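Manipulation Group, weekly meeting
Minutes, Jun 10, 2021

Present: Svitlana Karpenko (chair), Matvii Polishchuk, Lilian Mushi, Radymyr Vasylenko
Apologies: Severyn Marchuk
Minutes taken by Lilian Mushi

1. Minutes of the last meeting
Accepted with one correction. The wrist camera calibration was done by Radymyr, not Matvii.

2. Produce sorting, data collection
Matvii reported 231 usable episodes of the two-arm task. Each one starts from a different layout of toy vegetables and fruit, with a clear bin on either side and the green basket between them. Episodes are capped at 2000 time steps. Anything longer is thrown out before training.
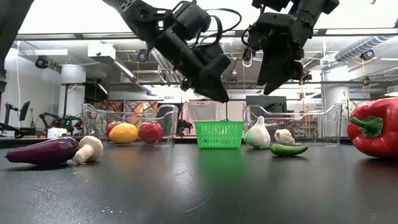
Svitlana asked whether the operators are still choosing the layouts themselves. Matvii said yes, and that they tend to repeat the ones they find easy. Agreed to move to a printed list drawn up from a random seed. Lilian will write the script and put the list next to the station.

Radymyr raised the labels. At present an episode gets one text instruction for the whole run. He would like one per pick, so that a failed grasp can be cut out without losing the rest. Matvii thought this would double the labeling time. No decision. Radymyr to label 30 episodes both ways and report the hours.

3. First results, joint policy against separate policies
Radymyr compared a single policy driving both arms with two policies, one for each arm, that share only the head view. Same training episodes, 30 test runs each. The joint policy completed more runs. The separate policies were quicker on single picks but got into trouble when both arms wanted the basket, and 3 of their runs were stopped by hand to avoid a collision.

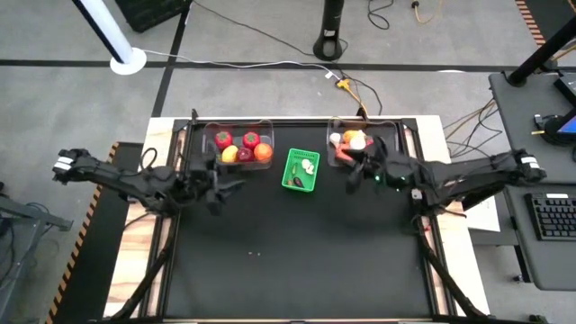 Svitlana does not want the comparison written up until the head view has been removed from both as a check. If the gap stays the same size, the shared view is not what matters and the section needs a different argument. Radymyr said the runs can be done next week if the station is free in the mornings.

Lilian asked that stopped runs be listed apart from ordinary failures in the table. Agreed.

4. Shared code
The Fleden branch still fails to load the older recordings. Severyn sent a note by email that the fix is ready but untested. Matvii will test it on a copy of the data. Old recordings are not to be converted in place.

5. Other business
Draft of the methods section is due to Svitlana at the start of July. Lilian to book the large room for the practice talk.

Actions
Lilian: layout script and list; room booking
Radymyr: labeling trial; test runs without head view; stopped runs in table
Matvii: test Severyn's fix

Next meeting same time next week.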